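August, posted late
by the Loltness bench

ok quick one because I have to be up early and I said I'd write this down before I forget what I changed.

Both arms run. At the same time. Without smacking each other. If you've been reading since the first pile of parts on the kitchen counter you know how long that took (too long). The left one, Vurnel, has been ok since spring. The right one, Huto, was built second, from the leftover screws and with less patience, and it shows. Names are off a list on my phone, don't ask.

So what's new since last post.

The box. I finally got them inside an enclosure instead of out on the open bench. White walls all round and a clear panel on the near side. Should have done it first. On the open bench every lamp and every person walking past changed the picture the cameras got, and I kept retuning for the light and blaming the code. Now the light is the same at noon and at 11 at night and I blame the code with a clear concience.

The walls already have scuffs. Shoulder joint sweeps wider than I drew it. I measured with the arm folded up like an idiot and then it unfolded.

The top. Black with the white and purple veins, it was a offcut and it was cheap and I liked it. People at the workshop told me plain gray would be easier on the vision side. They are right. The veins show up as edges and for a couple of evenings the thing was very sure there was a pill packet where there was only a pretty line. I fixed it with a mask and a dumb height check. Would I buy plain gray next time, yes. Am I ripping this out, no.

The rail. Aluminum along the front, both bases bolted to it. This was the big win of the month. Before this each arm had its own plate and clamp and they would creep. A little every run. You'd calibrate, make coffee, come back, and the left one is reaching a hair short of everything. With both on one rail they at least stay put relative to each other. Calibrate once, done, so far anyway.

The job I gave them is sorting out a first aid box. Picked it because I had one in the hall closet that was a disgrace, and because the stuff in it is annoying in different ways. Soft things, small round things, flat things, tubes. If a gripper can deal with a first aid box it can deal with most of my junk drawer. 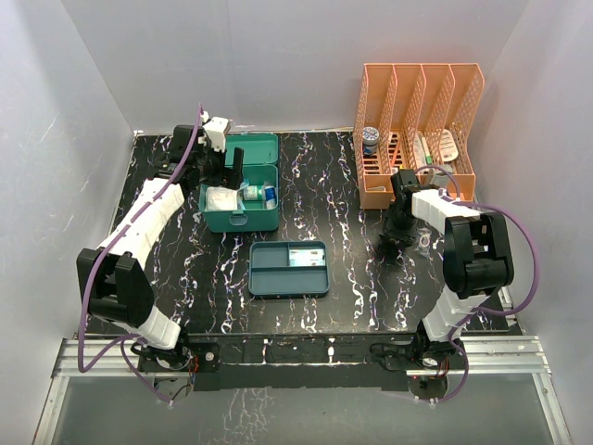
Vurnel in the teal box, Huto down by the orange organizer.

The plan is simple. Stuff comes out of the box or the organizer, goes to the divided tray, gets looked at, goes back where it belongs. Creams and jars live in the orange mesh thing, gauze and the little bottle live in the teal box. The tray is only a stop on the way. There's a blister-looking card in the tray that has been my test piece all week, more or less. It's flat and light and it hates being picked up.

What works:

Open lid, reach in, take the gauze. Pretty solid. Soft stuff forgives you. The fingers squash it a bit and it stays.

Small bottle lying on its side, ok if it's lying across the fingers. If it lies along them it squirts out like a wet bar of soap. I added a nudge move first, push it round and then grab. Ugly but it works more than it doesn't.

Anything in the organizer if it sticks up high enough over the mesh.

What doesn't:

Tubes. A tube leaning in a slot is never leaning the same way twice. The gripper comes straight down and hits the cap and just pushes it deeper. I need an approach from an angle and the wrist on Huto doesn't have the range for it the way I mounted it. Might turn the whole base a bit. Might just buy a shorter organizer lol.

Clear things. Forget it. The camera sees the table through them and the planner happily drives into them. I've been leaving one small clear bit out on the table on purpose to see if the new settings catch it. They don't, yet.

The latch on the teal box. Lid I can flip, latch I can't. I open it by hand before each run and I'm not calling the project done till I don't have to.

Cables. Ok so this is the part two of you wrote in about. The purple ones. Yes they loop out wide. Yes it's on purpose, mostly. First build I ran them tight along the links with zip ties and it looked great and then the elbow went past ninety and pulled a connector clean out of the board. Spent 4 hours on what I was sure was a firmware bug. It was a plug. So now there's slack at every joint and a big lazy loop down to the base and they look like noodles and nothing has pulled out since. One did catch on a lid hinge. Once. I tied it higher.

Boards are still bare at the bases with the red wires showing. I know. Covers are drawn, just not printed. The printer is busy with other peoples stuff and I'm behind a cosplay helmet in the queue.

Software, short version because I'm tired: one process per arm, one little referee in the middle. I call the referee McKinnon in the code and it does one thing, it says who may be in the middle of the table. If Vurnel is in the middle Huto waits, and the other way around. It's slow. A smarter version would let them pass each other when the paths are clear, and I started writing that, and then stopped, since the dumb version has never crashed an arm and my smart one did it in the simulator in the first minute.

Moves are recorded, then replayed with a correction from the camera. I've got roughly 3000 grabs logged at this point, a lot of them misses, all useful. I started tagging the misses by hand (slipped, too high, wrong thing, hit the wall) and that helped more than any setting I touched. Too high was the big one. Turned out my table height was off by 2 millimeters. Everything on soft objects worked and everything flat failed and I still didn't put it together for days.

Next up, in whatever order I get to it:
- base covers
- rotate Huto
- the latch, the stupid latch
- pads for the finger tips, something grippier for the card
- clean up the scuffs or give up and call them wear marks

Someone asked about the parts list. It's coming. It's a mess right now, half of it is "bracket, the good one" and that won't help you. Will post when it makes sense to anybody but me.

Going to bed. The bench smells like hot plastic and I left the good hex key somewhere inside the enclosure again, will find out tomorrow which arm finds it first.

Contact | © Loltness Bench, words and drawings, ask before reposting | Back to top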